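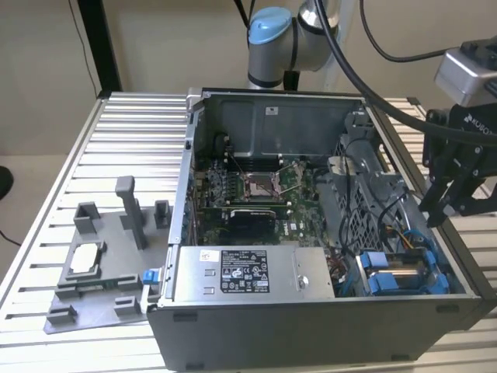 La torre abierta sobre la mesa de perfiles, con el zócalo del procesador vacío y la palanca levantada.

Normas para montar memoria y procesador con un brazo colaborativo

Publicado por Gimero el 30 de octubre de 2018

Estamos preparando una celda para colocar módulos de memoria y procesadores en torres de sobremesa usadas. La torre va tumbada y las piezas salen de una bandeja impresa en 3D. El brazo es colaborativo y el proveedor dice que no hace falta vallado. ¿Basta con eso? ¿Y qué hay que cumplir en cuanto a electricidad estática? En diciembre tenemos auditoría interna.

Nosipho Steyn
No basta. La ISO 10218-2 se aplica a la celda completa: brazo, pinza, pieza y mesa. Hay que hacer la evaluación de riesgos de vuestra aplicación y dejarla por escrito. Para los límites de contacto con personas, mirad la ISO/TS 15066. Revisad sobre todo los dedos de la pinza si tienen aristas, y los puntos donde una mano puede quedar atrapada contra el chasis.
Para la estática, IEC 61340-5-1. Mesa y chasis a tierra, pulsera para quien cargue la bandeja, y ojo con el plástico de impresión normal, que es aislante. Nosotros tuvimos que repetir 2 bandejas en material disipativo.
Y la torre, desenchufada de la red antes de abrirla.

Kosel
Nosotros bajamos la velocidad y listo, casi 400 equipos sin problemas. Lo de la pulsera yo no lo veo tan necesario.

Prikovura
Bajar la velocidad no sustituye a la evaluación. Añado una cosa: sujetad los cables del brazo para que no se enganchen en la caja al girar la muñeca.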